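Hand-held grippers, table 3: monthly check with comments
Irkstead workshop, May. Checked by Lindsay Cosgrove, seconded by Henok Ambaye.

1. Jaw tips. Yellow tips seated square on the black fingers, no splits or lifting at the edges.
OK on both tools. Left tip on tool A was turned last month and is wearing evenly.

2. Finger travel. Open and close fully 12 times. No sticking, no grit in the slots.
Tool A OK. Tool B stiff for the first few strokes, then free. Slots brushed out. Look again next month.

3. Housing screws. Hand tight plus a quarter turn.
One loose on tool B, refitted with thread lock. Do not use the long driver from the Hollis kit, it chews the heads.

4. Lens and ring. Wipe with a dry cloth only. Ring must not turn by hand.
OK. Smear on tool A cleaned off.

5. Indicator light. Green within 4 seconds of power on.
OK.

6. Cable. Run a hand along the full length, feel for flat spots. Must not be pulled tight at full reach.
Tool B marked FAIR. The sheath is scuffed near the plug end. Spare ordered from Galunik, part 1060. Alby Pomare to fit it when it comes.

7. Table top. Clean, nothing sharp, sockets along the edge free of crumbs and tape.
OK after a wipe down. Old tape taken off two places by the sockets.

8. Grip test. One tool each side, clip-lid container without its lid, take hold by the rim and let go. Tips should meet the rim without skating.
Passed at the second try. Tool A slipped the first time and the tips were cleaned with alcohol wipes. Hamish Hinds wants the tips changed at the next check whatever they look like. Agreed.

Result: both tools fit for use. Items 2 and 6 carried forward. Keep the sheet in the blue folder with the others, and tell Henok if tool B gets any stiffer before then.

Contact the workshop desk | © Irkstead | Back to top
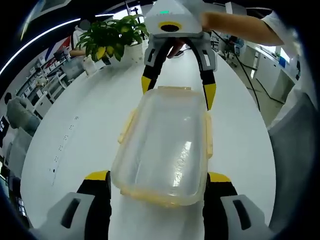
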